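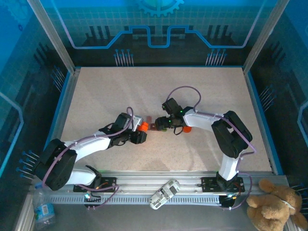
Caring for a Speckled Worktop

A speckled beige surface is forgiving. Crumbs, dust and small scratches disappear into the pattern, so many people pick one for a craft table or a workbench. The drawback is that dirt disappears too, and after a few months the top can carry faint gray streaks that don't come off with a dry cloth. These tips cover cleaning the surface, keeping cords away from it and storing the small blocks and flat pieces that tend to collect on it.

Before you start

Clear the surface completely. Small flat pieces are easy to miss, especially brown or tan ones on a beige top. Run your hand over the whole area with the lights on, then crouch and look across it from one end. Anything that stands up from the surface will throw a shadow.

Check what the top is made of. Laminate, sealed stone and painted board can all come in the same speckle, and they don't take the same cleaners. If you have no paperwork, treat it as the most delicate of them and stay with dish soap and water.

Removing gray streaks

Streaks usually come from one of three places: soap that wasn't rinsed, metal rubbed across the top, or rubber feet dragged instead of lifted.

Mix 2 drops of dish soap into a bowl of warm water. Wring the cloth out well. Wipe in one direction, from the far side toward you, and rinse the cloth after every pass. Go over it again with plain water and dry with a clean towel. Most soap film comes off at this stage.

For metal marks, make a thin paste of baking soda and water. Test it in a corner first. Leave it on the mark for 5 minutes, rub lightly with a fingertip under the cloth, and rinse. Don't use a scouring pad. It will take the shine off a patch of the surface, and that patch will show more than the streak did.

Rubber marks are slower. A white eraser works on the small ones. Larger ones may need two or three rounds with the paste.

Look at the result in daylight before doing any more. Under a single lamp, soft shadows look a lot like streaks, and it's easy to keep scrubbing a clean spot.

Cords and cables

A cord lying across the top gets in the way of every job. Run cords behind the back edge or below the front one, and fasten them with hook-and-loop ties so they can be moved later. Leave a loop of slack wherever something has to turn or lift. A cord pulled tight around a corner wears out at the corner.

Colored cords are worth the small extra cost. Purple or orange shows up well against beige — black tends to get lost against dark fittings. If you have several cords of one color, put a label at both ends.

Small blocks and flat pieces

Sort by thickness before you sort by color. Thick blocks can go in an open bin. Flat pieces slide under each other and are better off in a shallow tray, one layer deep. A drawer organizer with 9 compartments is enough for a mixed set.

Bright pieces, such as orange and red, can be picked up last. The dull ones are what you lose, so collect browns and dark greens while you still have patience.

To lift a flat piece without scratching the top, slide it to the edge and let it overhang slightly, then take it from above and below. Don't pry it up with a knife. If the pieces are always hard to pick up, work on a thin felt mat. Felt gives a little when pressed, and the edge of the piece tips up.

Wipe the blocks with a damp cloth when you do the tabletop, and dry them before they go back in the tray. Unfinished wood should never be soaked.

How often

Dust the top after each use. Wash it every 2 weeks if it's used daily. Check the cord ties when you wash, and replace any that have stopped gripping.

Page updated Tue 27 March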